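Wrist and Gripper Practice at the Katside Cell
Marinho Handling Notes, Gallery 8

The Katside cell handles mixed small goods between rack positions. These notes cover what we expect from anyone who sets up, teaches or signs off a two-finger gripper there. They sit under the site risk assessment and do not replace it. Where a note and the assessment disagree, follow the assessment and tell the cell owner.

Speed. Teaching is done in reduced speed mode with the enabling device held. The program is stepped through once at reduced speed before anyone selects automatic. A change to a single waypoint counts as a change to the program.

Closing force. Set force by part number from the Omisell table. The default in the controller is for rigid cartons only. If a part has no entry, raise a request and leave it out of the run.
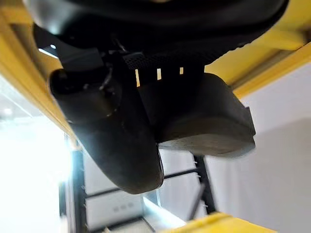
Clearance checks are made with the gripper at its working angle, jaws in the position they will hold on approach. Measure from the lowest point of the tool, which may not be the tool centre point. The two fingers do not always present evenly to the work: with the left one reaching lower than the right, as on this approach near a black rack frame, the left tip sets the limit. Allow 20 mm to any fixed bar or post. Diagonal braces and small projections on the uprights are to be entered in the collision model as well as the main members. A plain box around the rack is acceptable if the path still solves.

Lighting. Strong light behind the work will upset a wrist camera. Fix exposure for the darkest part of the pick, then repeat the check at 7 a.m. and again mid-afternoon with the blinds in their normal position. Record both results.

Finger condition. Look at the contact faces and tips at the start of each shift. Replace fingers as a pair. Worn fingers are tagged and go in the grey bin at the Usico bench, never back in the drawer.

Stops and restarts. After a protective stop, find the cause before resetting. Do not reach past the wrist to free a part while the drives are live. A part left in the jaws is removed under the isolation procedure, even if it looks like it will drop out by itself.

Records. Log the program number, finger set, force value and initials. The log for this cell is form 283. Photographs are filed with the form under the same number and labelled with the cell name.

Revised in March. The earlier sheet, 859, is withdrawn and printed copies should be recycled.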